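Print this page | E-mail this page

Stunetti Desktop Label Printer – Set-up Guide

Section 3: Connecting the printer

You have unpacked the printer, peeled off the film and found somewhere to put the polystyrene. The hard part is over. Section 3 covers power, the USB connection, loading the first roll and the test print. If you bought the Breltora stand as well, fit that first (Section 2), as the screws are underneath and the printer does not enjoy being upside down with a roll in it.

3.1 Choosing a spot

1. Put the printer on a flat surface that doesn't wobble. It weighs more than it looks and shakes slightly when it prints.

2. Leave 100 mm clear behind it for the cables and enough room in front to lift the lid all the way. A shelf that lets the lid open halfway will seem fine until the first paper change.

3. Keep it out of direct sun. Thermal labels turn grey in strong light, and a grey label with grey writing is of limited use to the postman.

CAUTION: Do not stand the printer on top of a radiator, a fridge or another printer.

3.2 Power

4. Check that the switch at the back is set to O.

5. Push the small end of the power lead into the round socket until it clicks. If it doesn't click, it isn't in, however much it looks it.

6. Plug the adaptor into the wall. Leave the switch alone for now.

NOTE: Use only the adaptor in the box. The one from your old Sturia scales has the same plug and the wrong voltage, and the guarantee takes a dim view of it.

3.3 The USB lead

7. Install the software on the computer before you connect anything. We print this in every edition of the guide, and we know you have the lead in your hand already.

8. When the software asks for the printer, plug the square end of the lead into the printer and the flat end (USB-A) into the computer. The flat end goes in one way up, usually the second way you try.

9. Gather any spare length into wide, easy loops and hold them with cable ties. Pull each tie snug, then stop. A tie done up like a parcel string can damage the wires inside.

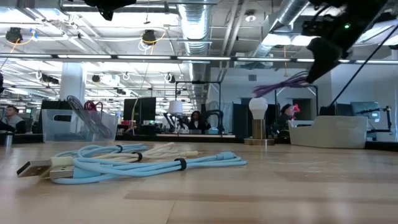

10. Tuck the coil out of the way of the lid and move the printer switch to I. The lamp on the front blinks orange, then stays green.

CAUTION: Don't run the lead under a chair leg or through a door. It will work for a month, which is just long enough for you to forget where you put it.

3.4 Loading a roll

11. Press both lid catches together and lift.

12. Drop the roll on to the spindle with the labels feeding from the top. Plain address rolls hold 488 labels; the narrow ones hold 1250 and will outlive your interest in labelling.

13. Slide the blue guides in until they just touch the roll. Pull 50 mm of paper out through the slot and close the lid with both hands.

3.5 Test print

14. Hold the Feed button down for three seconds and let go. The printer produces one label with a border and a row of numbers.

15. If the border is complete, go on to Section 4. If one side is missing, open the lid and move the guides. If the label is blank, the roll is in upside down. Turn it over and we'll say no more about it.

NOTE: If the lamp flashes red twice and stops, the lid is not shut. If it flashes red without stopping, switch off, wait a minute and start again from step 10. Should that fail, contact Kristiansen, who handle repairs for this model, and have the serial number ready. It is on the underside, beneath the roll you have just loaded, so take the roll out before you tip the printer over.

Print this page | E-mail this page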